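Gallery: House Rules for Hand-Held Gripper Work

I keep this page for anyone joining us at Tremden, and for the people who write in asking how we run our recordings. It's mostly rules, plus a picture from the bathroom set, because I'd much sooner look at a page with a picture on it. The rules started as a sticky note in April and grew (a lot!) once we began sharing recordings with the Grellero group, who are pickier than we are and usually right.

A bit of background on the numbers. A full batch for us is 4000 recordings, and every one gets a label, a task name and a pass or fail from a second person. The checklist has 19 lines. I know, I know – but most of them take a second to tick once you've done it a few times.

The rules I get asked about most:

Keep the markers on the fingers clean and flat. If a corner is lifting, swap the marker before you start, and write down that you did.

Look over the soft pads every morning. A split pad goes in the bin, even if it's only a small split and you're in a hurry.

One task, one name. We spent a whole afternoon in the Demevus folders untangling "open lid," "lift lid" and "lid up," and I never want to do that again.

Agree on who moves what. If a second person is helping with the setup, say out loud when hands are in and when hands are out.

Say so in the notes if a person's hand or arm shows up. We ask for a signed form from everybody who takes part, helpers included, and it gets renewed every 5 months.

Bathroom props get their own gloves and wipes, and those never travel to the kitchen set. Not negotiable – I will come and find you. 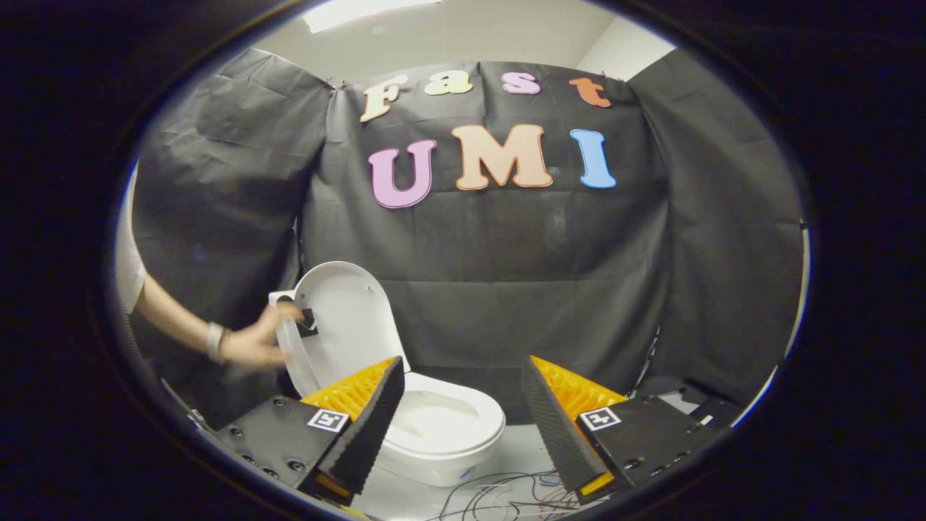 Do failed attempts have to be deleted?
Keep them, mark them as failed, and put them in their own folder so that whoever trains on the data can decide what to do with them.

Bathroom set, lid raised, with a hand on the edge of it. I love the bubbly "Fast UMI" letters on the dark backdrop!

The Talukder checklist is the one we copied our layout from, and I'm still moving our older notes over to it. Kitchen pages are next, then the desk drawers.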